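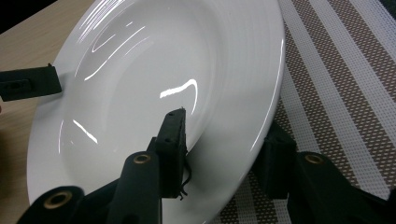
Home | Recipes | How-To | Pantry | About | Contact

Filed under: Weeknight basics, Pasta, Sauces

How to make cacio e pepe without clumps

Indira Kulkarni, 4 January 2023

Quick one today, in-laws are coming at six and I still have to mop. Had a pile of emails over the holidays all asking the same thing. Why does my cheese go to rubber. So, the method I use, start to finish. Serves two, hungry.

What you need

Spaghetti or tonnarelli, half a pound
Pecorino Romano, 144 grams, grated very fine
Black peppercorns, two heaping teaspoons
Salt for the water, less than you think
A wide skillet, a mixing bowl, a fork, tongs, a ladle

Weigh the cheese. Cups are hopeless here, fluffy grated pecorino and packed pecorino are two different amounts. And grate it yourself. The tub stuff has starch on it to keep it from sticking and it never melts right. Smallest holes on the grater, the ones that look like dust. I use a Sundura hand grater that has lost its rubber foot. Works fine.

Pepper first

Dry skillet, medium heat, whole peppercorns in. Shake them till you can smell them, a minute or two. Tip onto a board, crush with the bottom of a heavy pan. You want some big bits and some powder. Back in the skillet, heat off, leave it.

Pasta

Less water than usual. Just enough to cover. You want it cloudy, the starch is what holds the sauce together. Go easy on the salt, pecorino is plenty salty already. I ruined a whole batch for my sister once by salting like normal, could not be eaten.

Cook the pasta two minutes short of what the box says. Stir in the first minute or it glues itself to the pot.

Cheese paste

While that boils. Cheese in the bowl. Take a ladle of pasta water out and let it sit on the counter a few minutes. This is the step everyone skips. Boiling water straight onto pecorino = rubber. If you own a thermometer, 60 C is a good spot for the water. If you dont, you should be able to hold a finger in it for a second without yelping.

Add it to the cheese a spoonful at a time and mash with the fork. Then stir. It should look like thick cake frosting. Too thick is OK, you can loosen later. Too thin is harder to fix, more cheese I guess.

Put it together

1. Ladle of hot pasta water into the pepper skillet, heat on medium, let it bubble.
2. Pasta in with tongs, dripping is good. Toss for a minute or so until the water is mostly gone.
3. Heat OFF. Move the skillet to a cold burner. Wait. Count to thirty.
4. Scrape in the cheese paste. Toss like mad.
5. Splash of pasta water if it's tight. Toss again.

Should be glossy and just loose enough to slide. It thickens as it sits so stop a little before you think its ready.

Warm the bowls! Low oven, five minutes, or fill them with hot tap water and dry them off. A cold bowl sets the sauce before you get to the table.

If it clumps anyway

Small clumps, add a spoon of warm water, keep tossing off the heat. Sometimes they come back. One big ball of cheese stuck to teh tongs, no. Fish it out, grate some more over the top, call it rustic.

Grainy but not clumped is usually the grating. Finer next time.

Leftovers

Not great. Microwave splits it. Karthikeyan Pai wrote in to say he fries his in a nonstick pan with a beaten egg until the bottom is crisp, and I tried it, and yes. Do that.

Other cheese

Parmesan half and half with pecorino is milder and a bit more forgiving, good for kids. Not pre-sliced anything. Butter is not traditional, I add a small knob when I'm nervous about guests, goes in with the pepper.

Next up, carbonara, same trick with the heat off. Hopefully this month if the oven guy ever shows.

We use cookies to remember your preferences and see how the site is used. By continuing to browse you accept our cookie policy. Accept | Settings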